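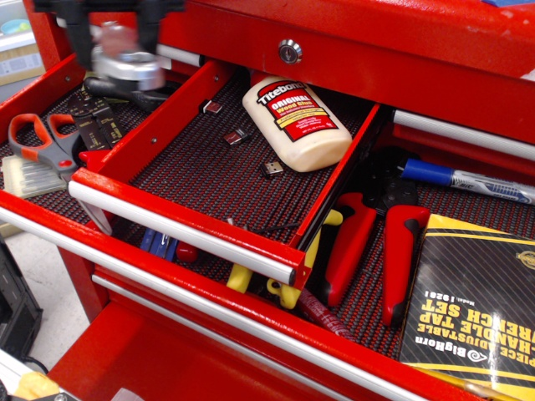

Tapsell workshop, bay chest with the upper drawers open. Rorov arm at left.

Home Tickets Known Issues Downloads Sign in

Ticket 3847: Tool put-away marked complete, tool in the wrong drawer
Opened by: Iqra Mengal, Tapsell workshop
Assigned to: Ebony Tautahi, Rorov support
Opened: August 10, 2023
Status: Waiting on customer

Problem as reported
Dundik says a tool has been put away and shows a green tick. Then one of us goes to the chest and the tool is somewhere else. I was told at the July handover that we would stop hunting for things. We still hunt, only now we check the screen first.

Steps tried
1. Restarted Dundik. No change.
2. Re-ran the drawer map with the chest wheels locked. No change.
3. Cleared the job queue and ran a single put-away. Green tick, wrong drawer.
4. Asked the late crew if they had been moving things by hand. They had, and they say they were putting right what the arm got wrong.

Reply from support (E. Tautahi)
Thanks Iqra. The July log shows 1271 jobs closed without an error. Could you tell me which item you ran, and which compartment it is meant to live in?

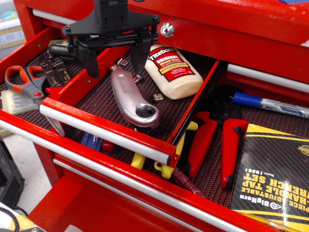

Your 1271 is a count of jobs the software was happy with. It doesn't tell me where anything ended up, and I'd like us to stop quoting it in meetings. The item was the utility knife. Its home on the map is the big drawer, left side, by the scissors. You can see it in the small pull-out tray instead, with the fingers right over it and the wood glue to its right. As far as Dundik cares, both are "upper drawers, open," and I think that is your bug. A new hire would be shown the difference once.

Reply from support (E. Tautahi)
Agreed, the tray and the drawer under it share one zone in your map. Please split them and run the knife again. The tray needs to be at the same extension each time or the heights will be off.

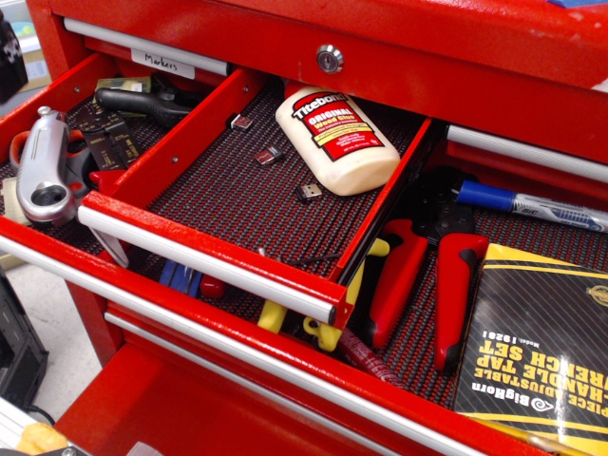
CATEGORY: MAP SETUP > SHARED ZONES > STAFF TIME

Knife is in the big drawer on the left, lying partly over some orange-red handles, so call that the right compartment. I am leaving the ticket open anyway. There is a blue-capped BIC in the same drawer, and a closed drawer further up with "Markers" written on tape across the front. People can read that tape. Dundik has no entry for it, so somebody here has to make one, and do the same for every other label we ever wrote.

Which gets to what I want answered. Who maintains the map? Under the old way we each put back what we used. Now the put-away time has been taken off our job sheets, and the map work hasn't been added to anyone's. So far it has been me, after shift.

Reply from support (E. Tautahi)
Map upkeep sits with the site under your plan. I can send the zone template. I'll raise the job sheet question with your account contact, but it isn't something support can change.

Send the template. Please put the second part in writing so I can forward it.

Comments (3)

praker_bench2: Same shared zone fault at Praker. Splitting fixed the tray. We had to redo it when someone swapped the liners.

nightfitter: Our job sheets got cut too. Took until the next review to get the time back, and only part of it.

IqraM: Template received. Still waiting on the other thing.

Contact support | © 2023 Rorov | Back to top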